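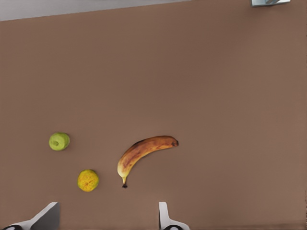

Ticket: Coughlan Street footbridge, tilt sensor 8 reading high
Status: Closed, follow-up open
Opened by: Bridge maintenance desk
Assigned to: Monitoring, Hiltesitz depot
Priority: High, lowered to Normal

Reported problem

Tilt sensor 8 on the east abutment went over its alert limit at 4:10 a.m. and stayed there. The limit is 40 units. The Skurkon logger shows 59. All other sensors on the bridge are inside their normal range. The footbridge was closed at 4:45 a.m. under the standing order for any abutment alert.

6:20 a.m.
Crew on site. Walked the deck and both approaches. No new cracks at the bearing seats. Expansion gap on the east side measured with a feeler gauge and matches the May sheet. Handrail line looks straight. Bridge stays closed until the reading is explained.

7:05 a.m.
Survey shot taken on the four abutment targets. All four within tolerance of the last survey. If the abutment had turned as much as sensor 8 says, the two upper targets would have shown it.

7:30 a.m.
Power cycled the logger. Sensor 8 came back at 59. Swapped the cables for 7 and 8 at the logger. The high reading stayed with sensor 8 on the other channel, so the channel is good. Cables put back.

8:15 a.m.
Opened the sensor housing. Water in the bottom and rust on two of the three mounting screws. Lid gasket is flattened on the downhill side. The bracket moves by hand. Called Jiltum support and read them the serial number.

9:00 a.m.
Jiltum asked for the raw log, last 300 samples. Sent.

10:40 a.m.
Reply from Jiltum. The raw log has one step between two samples and is flat after that. They say a settling abutment would normally give a slope over many samples. They think the bracket slipped. They want the unit back because of the water, even if it still reads.

11:25 a.m.
Fitted the spare from the depot on a new stainless bracket. Drilled new anchor holes, old ones filled. Zeroed against the survey. Watched it until noon, no drift.

12:10 p.m.
Bridge engineer reviewed the survey and the new readings and cleared the bridge to open. Barriers removed at 12:30 p.m. Priority lowered.

Cause
Loose bracket from corroded screws. Bad lid gasket let water in.

Note for whoever picks up the follow-up: the alert text only gives the sensor number and the value. The desk had to call the depot to find out which abutment it was on. Request sent to have the location added to the message.

Still to do
Check brackets and gaskets on the other sensors on this bridge.
Same check on the Hiltesitz underpass, same install crew and same screws.
Return the old unit to Jiltum.
Order another spare, the depot has none now.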